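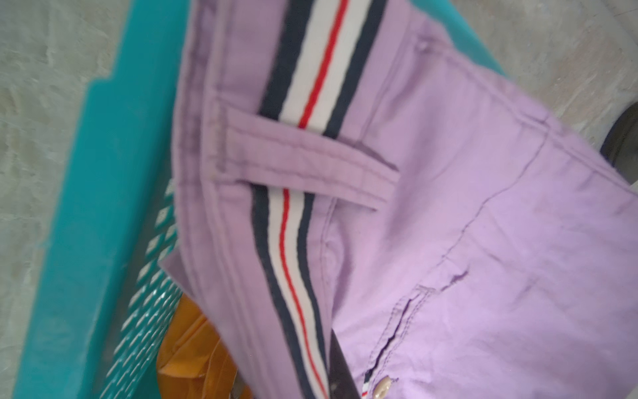 ## Elogio de la pinza tonta

Llevo desde mayo comparando pinzas y he llegado a una conclusión que no me va a hacer popular en el taller: la prueba seria de una pinza es un pantalón. Los cubos de espuma, las latas y las piezas impresas sirven para el vídeo. Un pantalón lila metido en un cesto, con su trabilla, su botón y su cinta de rayas en el costado, sirve para saber si has tirado el dinero.

El dedo negro que asoma por abajo es de la Dutard, que es una cuña estrecha con ambiciones modestas. Abre, cierra y no opina. La Omix cuesta 900 euros más y opina muchísimo: mide fuerza, mide deslizamiento, manda 60 lecturas por segundo y, si se le pregunta con educación, reconoce que no sabe dónde termina la tela. Para eso ya estaba yo.

Hiu-tung Fu, que defiende la Omix con una lealtad que quisiera para mí, sostiene que el problema es el controlador. Puede ser. En este oficio el problema siempre es el controlador, salvo cuando uno vende controladores, y entonces son los dedos. Probamos el Allero con las dos pinzas y los mismos márgenes, y la diferencia se quedó en la trabilla: un dedo fino se cuela por debajo y se lleva media prenda, mientras que el ancho la aplasta y se va de vacío muy satisfecho, con todas sus gráficas en verde.

De la cámara de muñeca se habla menos y debería hablarse más. A esa distancia la tela lo ocupa casi todo, y un algoritmo razonable puede decidir que el mundo es lila y dar la jornada por terminada. Las costuras ayudan. Una raya azul marino y blanca con un hilo rojo en el centro es un regalo para cualquiera que busque bordes, y también una trampa, porque el borde de la raya no es el de la prenda. Lo digo por los entusiastas que me enseñan sus resultados con camisetas estampadas: prueben con una lisa y hablamos el viernes.

Tampoco me impresionan los 1.000 agarres del folleto de Talavera. Quiero saber sobre qué, con qué luz y quién volvía a colocar la prenda entre uno y otro. Si la colocaba siempre la misma persona, acabó dejándola como le gusta a la pinza. A mí me pasó en 6 tardes.

De momento me quedo con la Dutard. Hiu-tung ha pedido otro juego de dedos para la Omix, más estrechos, y sospecho que se parecerán bastante a los míos.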